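Training a grasp policy in sim before touching hardware

We love this part of the Stedari method! You render the wrist view, train on it, and only then go near the real arm. Our best result so far came from a set of 288 rendered episodes.

Step 1: Check the wrist view
Load the Brorden room and set the fisheye lens on the wrist. The gripper should sit at the bottom centre, with black corners outside the circle.

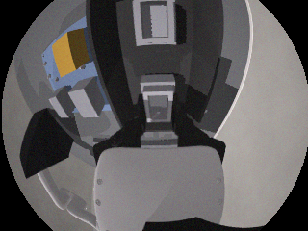 Step 2: Vary the pose
Run the pose script with seed 3937 and save 2 views per episode – more slowed our training down.

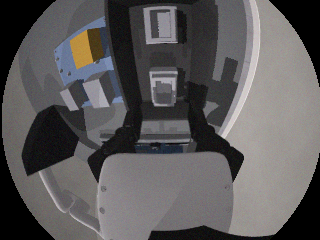
Step 3: Train and test
Pronov trains on every view at once, so keep your colour settings the same throughout. The yellow cube on the pale blue panel makes a great first target, as its colour stands out so well from the greys. Train for 80 epochs, then try the grey blocks.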